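# Eighty-One Names and a Five-Mile Walk

It starts at the old rail depot in Zendthorpe a little before dusk, and the first thing you notice is how many people have brought dogs. I counted on something hushed and stiff. What I got was a parking lot full of neighbors in heavy coats, pouring cider out of thermoses and comparing boots, and then a bell rang once and everybody just went quiet and started walking.

The Zendthorpe name walk happens every November. The route is five miles long and it makes 14 stops, and at each stop a few of the names from the town memorial are read out loud in front of the place where those people lived or worked or went to school. There are 81 names altogether. By the time you reach the granite marker on the green you have heard every one of them, and you've heard them next to a porch, or a barbershop, or a gas station that used to be somebody's feed store.

I have been to a lot of remembrance services. I like them, I'm a sucker for a bugle. But I had never been to one that moved, and I can't get over what a difference it makes! A list of names carved in stone is easy to let your eyes slide down. A name read in front of a yellow house with a light on upstairs stays with you all the way to the next corner.

## How the route got drawn

The addresses came out of old city directories, draft cards, church rolls and a box of newspaper clippings at the Kirnurum County library. It took two winters. Some were simple. Others had three possible houses and two possible cousins with the same first and last name, and a few of the streets had been renumbered when the highway came through. Four of the buildings are gone completely, and the walk stops at those spots anyway. One of them is the drive-through lane of a bank, which turns off its sign for the evening.

The readers are mostly high school juniors. Each one gets a card with the name, the age and one line of whatever is known. "Played cornet." "Delivered ice." "Wrote home asking for socks and a better pencil." (That last one got me, and I wasn't the only person digging for a tissue.) If nothing is known beyond a birth year, the card gives the birth year.

Last year's walk drew 300 people, which is a serious crowd for a town this size, and the sidewalks on Riedl Street are narrow. So the walk stretches out. The front is finishing one stop while the back is still shuffling up, and the names get read twice, sometimes three times, so that everyone hears. It was never planned that way and I hope it never gets fixed.

## Where the money goes

There's no entry fee. A coffee can goes around at the halfway point, in the Castano Mill lot, where you can also sit down for ten minutes and eat a ham sandwich. The can pays for two things: rides to medical appointments for veterans in the outlying townships, and the cleaning of old headstones in the three cemeteries the walk passes. Riders call a number on a magnet. The magnets are handed out everywhere, and I now have one on my own refrigerator and I live two counties away.

You don't have to wear anything particular. I saw pins, ribbons, a few old caps, a grandfather's field jacket on a girl who had rolled the sleeves up four times. Plenty of folks wore a plain scarf and a flashlight. I asked one woman if there was any sort of rule and she looked at me as if I'd asked whether there was a rule about breathing.

## If you want to go

Get to the depot by 4:30 p.m. to park without circling. The ground past the mill is gravel and then grass, so skip the nice shoes. Strollers do fine as far as stop nine; after that there's a paved shortcut along Depot Street that rejoins at the green. Bring a light with a red or amber setting if you own one, and leave your phone in your pocket during the readings. Dogs are welcome and seem to understand the assignment.

The last name is read on the green, well after dark. Then the bell again, and a long stretch of nothing but breath and leaves, and then somebody's kid asks if there's more cider. There is. The Methodist church keeps the big urn going until eight, and if you go downstairs you can look through the binders with all the research in them, house by house.
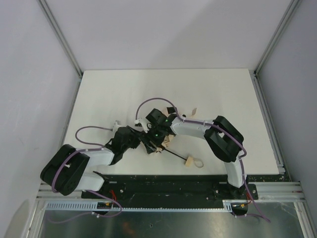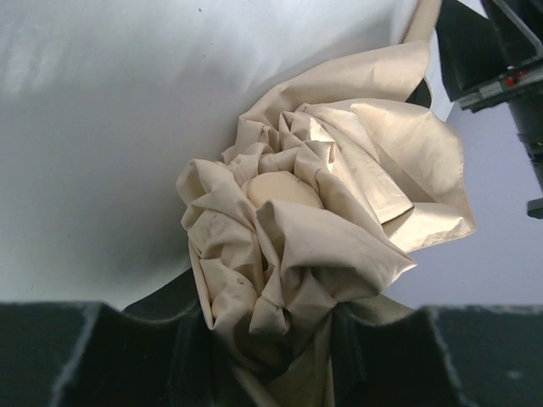

*First: two robot arms over a white tabletop. Second: folds of cream-colored fabric, close up.*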